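Print this page | E-mail this page

Oltorbridge Robotics Club: Two-Arm Tray Project

The Trudham group is working on one task this term: put two things on a tray, using both arms. Setareh Kermani and Pejman Khosravi wrote the task sheet. Wanda Lyons supervises. The club has 13 members this year, and most of them take a turn at the arms.
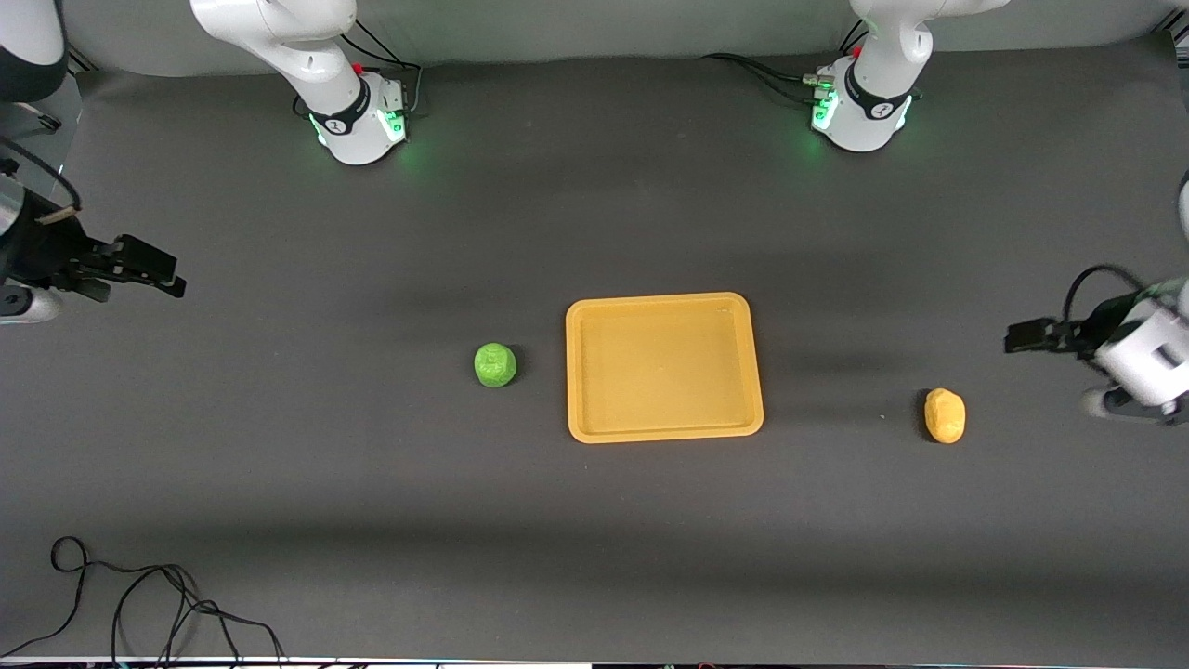
Both arms at the table, grippers open, with the tray between the ball and the yellow piece.

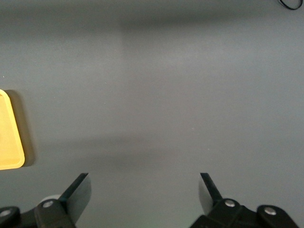
Wrist camera view, tray at the left.
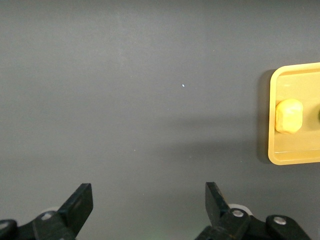
Another wrist camera view — the yellow piece is in the tray.

Each member records 10 runs before handing over. The goal is 300 runs by November, and Simin Abbasi keeps the log. A run counts only if both items end up inside the rim. Failed runs are kept in a separate folder — Danica Yordanov wants them for the write-up.

New members start with one arm and move to two when Wanda signs their sheet. Sheets are in the blue binder by the door.

Posted 10/10/25

We use cookies to remember your settings on this site. Accept | Manage cookies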